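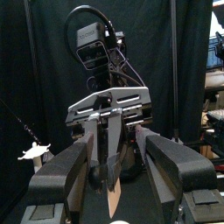
Minutes of the software meeting, Brenlow bimanual project
Month: December. Start: 14:10, end: 15:25.
Present: control group, perception group, planning group. The tooling group joined by phone after item 1.

1. Minutes of last meeting
Accepted with one correction. In the paragraph on the Semness planner, "joint limit" should be read as "speed limit".

2. Control
The control group has reported on the delay between the two arms. Commands for both arms now go through one queue, and the second arm does not wait anymore for the first one to confirm. The loop runs at 200 Hz. There was a discussion if the gripper commands should go in the same queue. The group prefers yes, but wants to measure it first.
Action: control group, measure gripper delay before next meeting.

3. Perception
The wrist views are used for the toy kitchen task. The label list has 9 classes, and "utensil" is still one class for everything with a handle. The frying pan and the kettle are separate classes. The perception group asked to split "utensil" in spoon and other, because the planner needs a different grasp for them. Agreed.
Objects which lie in the basket on top of each other are the main difficulty. The model often gives one mask for two things when they touch. The present set has 2,183 labeled frames and too few of them show a full basket.
Action: perception group, label more basket frames and train again.

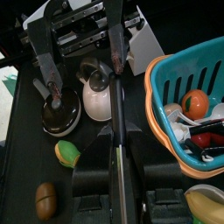
4. Planning
The Semness planner treats the other arm as a fixed obstacle during each plan. This is safe but slow, and sometimes it finds no path when both grippers are above the table. Proposal: share the planned path of each arm with the other. The proposal was accepted for simulation only.

5. Tooling
The Najafi log viewer can now show both wrist views with one time line. Export to the Mallside server fails for long logs. The cause is not known yet.
Action: tooling group, send the error report to all groups.

6. Other points
None. The next meeting will be at the same hour.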